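Onion skins, weld and a very yellow kitchen

1/12/20

The last skeins came off the airer last night and I've been wandering past them ever since, picking them up and putting them down again. I did it! A whole jumper's worth of wool, dyed in my own kitchen with things that grow out of the ground. If you've been reading for a while you'll remember my blackberry disaster (pink on the spoon, pink in the pan, dishwater beige on the wool), so please allow me a bit of bouncing up and down.

I want to write it all out while it's still fresh, partly for those of you who asked and partly for me, as my notes are mostly on the backs of envelopes and one of them has alum on it.

It started with Linnea Bråten's evening course. She's been dyeing with plants for longer than I've been able to knit, and she taught it over video from her utility room, six evenings, holding up one dripping skein after another. By the end of the first one I had ordered a second-hand stockpot. By the end of the second I was asking the neighbours for their onion skins. People are incredibly generous with onion skins, by the way. Faraji Owino, two doors down, left a carrier bag on my step with a note saying he'd no idea what I was up to but there was more where that came from. He cooks for a big family and I ended up with 200 grams, and if you've ever put onion skins on a kitchen scale you'll know what a heap that is.

The wool is Omier, the plain undyed double knitting that Courtois sells by the cone at their shop in Plodby. I love it. It's a little bit hairy and it smells of sheep when it's wet, and it takes dye like blotting paper. I wound off 346 grams for the jumper and a bit extra for playing with. Tie your skeins in at least four places, loosely, in a figure of eight. I tied the first two too tightly and they've both got pale stripes where the dye couldn't creep under. I quite like the stripes now. They'll be going in the ribbing.

Washing comes first, and I'd been skimping on it. Hot water, a squirt of gentle soap, leave it alone, let it cool down by itself, rinse. The water from the first batch came out the colour of weak tea, and that was wool I'd have sworn was clean! Whatever is in the water is in the way of the dye, Linnea says, so I did everything twice.

Then the mordant. This was the bit I'd skipped with the blackberries, in my ignorance. A mordant is what helps the colour hold on to the wool, and the usual one for beginners is alum. I used 12 grams for every hundred grams of dry wool, dissolved in a jug of hot water, stirred into a full pan, wet wool in, then up very slowly to just under a simmer for an hour. Leave it in overnight with the lid on. The wool looks precisely the same afterwards, so label it. I had mordanted and unmordanted skeins hanging side by side and no way of telling which was which, so I did the lot again, with some muttering.

(Separate pans, please. Anything I use for dyeing lives in the shed now and never goes near food, and the same goes for the spoons and the thermometer. I open the window and wear a mask when I'm measuring powders.)

Onion skins were first into the pot and they are magic. You just boil them up like the world's worst soup, strain them, and put the wool in the liquid once it has cooled a bit. I had a deep, burnt orange in half an hour, and then the second skein in the same pot came out like marmalade, and the third like a digestive biscuit. They call those exhaust baths, when you keep going with what's left in the pan, and I think they may be my favourite part of the whole business. You get a family of colours that were always going to go together, for no extra effort at all.

Red skins and brown skins do different things. I'd been told the red ones give green and I didn't believe it, but with alum they gave me a murky, mossy sort of khaki that I'd happily wear every day until spring. I did a few little bits with iron water as well (rusty nails in a jam jar with vinegar, left on a windowsill), and a dip in that takes everything down to olive and bronze. Go carefully! A tiny splash is plenty, and too much makes the wool feel harsh.

After that I got greedy and started on samples. I now have 36 of them, each no longer than my arm, tied to luggage labels and pegged along a string over the sink. Carrot tops, a soft primrose. Tea, brown, no surprise there. Avocado stones, a dusty pink that was lovely for an evening and looks more like a plaster every day. Ivy leaves I didn't bother with, and I'd suggest you don't either, they're not nice on the skin. Dahlias from my mum's allotment, dried in a shoebox all autumn, an orange so cheerful that I've told her she's to grow nothing else next year. She has views about this. Potatoes came up.

And then weld, the one I had been saving.

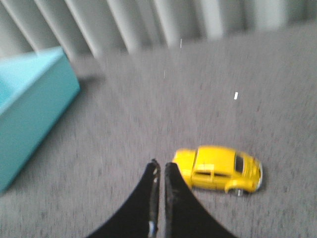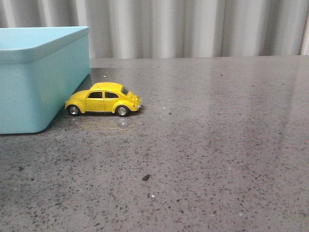

Weld is an old, old dye plant, a tall scruffy thing with thin green spikes of flowers, and you'd walk straight past it on a bit of waste ground without a second look. I bought mine dried, as a bag of what looks like hay. It wants gentler heat than onion skins do, so I kept the pan at the point where you wouldn't put your hand in but nothing was moving, and I stirred in a pinch of chalk, which our soft water seems to need. The moment the chalk went in the whole pan lit up. It's a proper lemon, the same clear yellow as the bodywork on that little toy car, and after weeks of rusts and khakis I'd forgotten wool could be that loud. I lifted the skein out and did a small dance on the lino. Then I put it back for another half an hour to be on the safe side, and it came out louder.

I had been worried about heat, as I'd read that weld goes brown if you let it boil. So I boiled a scrap on purpose. It did go duller, more mustard than lemon, and I've pegged the two next to each other so I don't have to do it again. The mustard is handsome in its own right. If you're after something for a man who says he doesn't wear yellow, there you are.

Every skein gets a strip of card with wool wrapped round it, half covered with foil and half in the sun, to see how well the colour lasts. December isn't the best month for this in our house. What light there is comes in at the landing window for an hour or so after breakfast, so that's where the cards are, and everyone who goes up to the bathroom has been asked not to move them. Weld and madder are meant to be the tough ones. Onion is a bit less certain, and I'd like to know before I put it across the front of a jumper.

The jumper is going to be Flikano, the one with the round yoke and the little stepped diamonds. I've swatched it three times. Main colour is the digestive biscuit, with the marmalade and the burnt orange for the diamonds, and I had planned on khaki for the single rounds in between, but after last night it has to be weld. One thin line of it, twice round the yoke. I knitted a scrap this morning with my coat on, standing by the back door for the light, and it makes all the other colours look warmer.

Cast on is 200 stitches at the hem, which I've done twice already thanks to a twist in the join. I'm on the ribbing now, stripes and all, and I'll put up a picture of the yoke once there's a yoke to see.

Next up is madder. Linnea has promised to post me a bag of root in January, and I've got one fat skein of Omier mordanted and waiting (labelled, this time!). If any of you have grown weld from seed, please leave me a comment and tell me how. I gather it wants two summers, and that it sulks if you move it, and that once you've got it you've got it for good. I've a sunny strip beside the bins and I'm sorely tempted. Faraji has already asked whether I still need the skins, and yes, yes please, keep them coming.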